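Busdale Student Robotics Forum > Groltbridge Course > Flower handling task

dgolob
The requirement remains 100 recorded attempts per team by 19th May. Partial submissions will not be assessed.

manalastas_lab
Our team respectfully disagrees. Artificial stems are too light to grip consistently — a heavier object would be fairer.

dgolob
The object list was approved in September and will not be amended.

a_macedo
I support the current list. Two views of the round table setup:
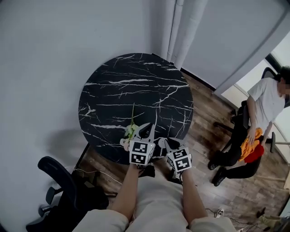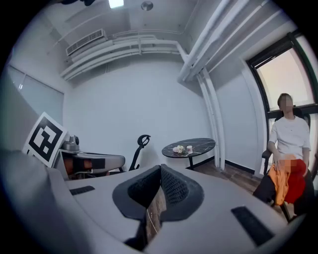 Teams may request a review of the attempt count in writing. Requests concerning the object list should go to Drita Golob.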